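Forum > Around the House > Cleaning > Dust

Dust on top of the wardrobes keeps coming back

Posted by Dagim Mamo, 20 January 2022

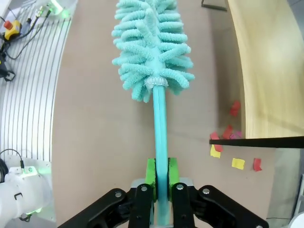
A looped microfibre duster with a teal handle.

I moved into a rental near Halliday in June and the bedroom gets very dusty. The tops of the wardrobes and the ceiling fan are grey again 9 days after I clean them. It has carpet, ducted heating and one window facing an unsealed road. I vacuum weekly. Is there something I should be doing in a different order, or is it just the road?

Tags: dust, bedrooms, ducted heating, rentals

Flestico
Mostly the road, I'd say, but check the return air filter. Ours was in a grille in the hallway ceiling and hadn't been touched in years. The filter cost $50 and the bedrooms improved within a fortnight. If you're renting, ask the agent first, as they may cover it. Do the fan and wardrobe tops before you vacuum, then leave the room shut for an hour and vacuum after that. Wipe hard surfaces with a damp cloth. Wash microfibre in cold water with no fabric softener.

Trorneo
Keep the window closed.

Ganis
We're 300 metres off a gravel road and closing the window only half worked. The gap under the sash was the problem. Foam tape from the hardware store fixed most of it. I was quoted $3000 for new windows and didn't go ahead. Also wash your doona cover more often, bedding makes a lot of lint.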